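Against the Rounded Meter Reading

Water utilities that bill small towns have a habit of rounding consumption down to the nearest 1000 gallons and carrying the remainder forward. The practice is older than electronic metering. It was adopted when a reader walked a route with a book and a pencil, and when the last three dials on a register were hard to read through condensation. Neither condition applies in most service areas today, and the rounding should be dropped.

The case for keeping it rests on the claim that the remainder is never lost. Water not billed in one cycle is billed in the next, and over a year the totals agree. The arithmetic is correct for the utility. It is less useful for the customer, who sees a bill that moves in steps while the actual use moves smoothly. A household using 349 gallons more than usual in a cycle may see no change at all, or may see a full unit added, depending on where the register stood at the previous read. The bill carries almost no signal at the scale where a leak begins.

A running toilet is the usual case. A worn flapper can pass a small, steady flow for months without making a sound anyone notices. At full register resolution it appears in the first cycle. At rounded resolution it is masked by ordinary variation until the loss is large.

When Nukdale replaced its registers, the new units logged to the single gallon. The billing software, supplied by Jurent, still truncated every reading on import. The town had paid for resolution and then discarded it one step downstream. Jelle Timmermans, who managed the changeover, kept the untruncated file on a separate drive and compared it with the billed figures the following August. He found 67 accounts with continuous overnight flow. Only five of them had been flagged by the billing system's high-use check. 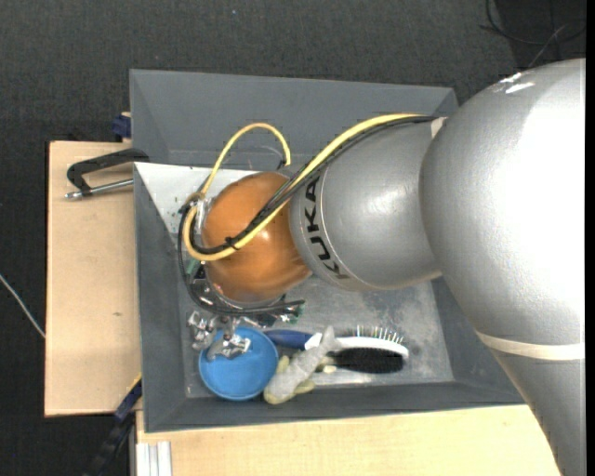 OPINION / UTILITIES & RATES

The second objection is tiered pricing. If a rate changes at a fixed threshold, finer readings put more customers a few gallons over the line, and they will complain. This is a fault in the tier design. A threshold applied marginally, so that only the gallons above it are charged at the higher rate, produces a difference of cents. A utility that reprices the whole bill when the line is crossed has a larger problem than meter resolution.

The third objection is data storage, and it can be dismissed. Three more digits per account per cycle is a trivial load.

There is a reasonable concern about accuracy at low flow. Mechanical meters under-register as they wear, and a reading printed to the gallon suggests a precision the device may not have. The remedy is to state the meter's accuracy class on the bill and to test a sample of older units each year. Truncation does not correct under-registration. It adds a second error on top of the first.

Full-resolution billing requires a change to one import setting, a notice to customers, and a single transition bill in which the carried remainder is cleared. The transition bill should show the remainder as its own line.

May 2024

Related
Brarkirgate rate study: what the fixed charge covers
Prins valve boxes and the cost of winter access
Estimated reads should expire
Who pays for the service line?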